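A day at the Vainio open house: sutures, a stuck jaw and a very long pause
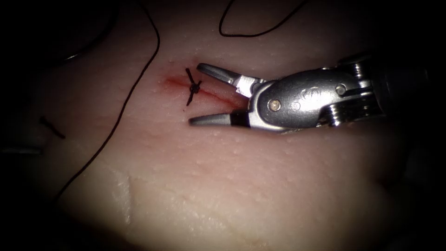
Page last changed: July, 4:40 pm

I've been to plenty of open houses where you get a pen, a cookie and a video. The one at Vainio was better than that! They make instruments and test setups for robotic surgery, and once a year they let people like me (I repair dental equipment for a living) wander through the building and ask nosy questions.

You check in downstairs, get a sticker with a number on it (mine was 246) and then you're sent up to the second floor in small groups. Our group started in the suturing lab, and I'm glad it did, because we were all still awake and that's where the trouble happened.

The setup there is called Veluleo. Two robot arms, a patch of tissue with a cut in it, and the job is to close the cut with stitches. We followed it on a big monitor, and at that size everything looks enormous. The jaws fill half the screen, you can see the pins they turn on, and a knot that must be tiny in real life looks like something you'd tie a boat up with. Black thread on pale tissue, blood along the cut, everything past the middle going dark. One man in our group had to go and look out the window for a bit.

The first stitch went fine. Wrap, pull, snug it down, snip. I could have watched that for an hour.

On the second one, the jaws opened and didn't close again. At first I thought it was thinking, if that makes sense. Then a yellow bar came up across the bottom of the monitor with fault 352 on it, the arms held still, and the operator took both hands off the controls and held them up where the rest of the room could see them. I liked that a lot. They do it every time, even when it's only a drill.

So what went wrong? As our guide explained it, each jaw is pulled by a thin cable running down through the shaft and over the little joints in the wrist. When a cable stretches, the motor at the far end turns the right amount but the jaw doesn't get there. The software (theirs is called Flenis) compares what it asked for with what it thinks it got, and if the gap stays too big it freezes everything. It won't retry by itself. Somebody asked why not, and the answer was that a jaw that sticks and then suddenly lets go is the last thing you want next to a fresh stitch. Fair enough!

That freeze wasn't always there. On an older version the system would try the close again, harder, up to three times. During a bench test last winter the third try snapped the jaws shut on the thread and tore a finished stitch right out of the tissue pad. No one was hurt – it was a pad on a bench – but they pulled every instrument from that batch and rewrote the rule.

After the fault we got to see the recovery, and it is slow. Arms stay locked. The operator reads the fault out loud, a second person repeats it back, and then the instrument is backed out by hand with a release key. You'd think that would take a minute. It took so long that our guide ran out of things to say and started telling us about the parking lot.

The instrument then goes across the hall to Restard, which is their name for the room where they take things apart (I felt very at home). Every instrument has a use counter, and the one we'd been watching had 40 runs on it. They had the log up on the wall, and ours went in as entry 904. The tech put the cable under a magnifier and let us all have a turn. I couldn't see a thing wrong with it, and I look at small worn parts all day. She wasn't ready to blame the cable yet either, so I can't tell you how the story ends.

My one gripe is that the yellow bar makes no sound. Our operator was looking straight at the monitor, but I'd want a beep. I put that on the comment card.

The rest of the tour was the cleaning area and the packing room, both a bit rushed, and the coffee was gone by the time we got back down. If you go next year, wear soft shoes – the floors are hard and there's nowhere to sit upstairs – and ask for an early group so you get a full turn at the magnifier.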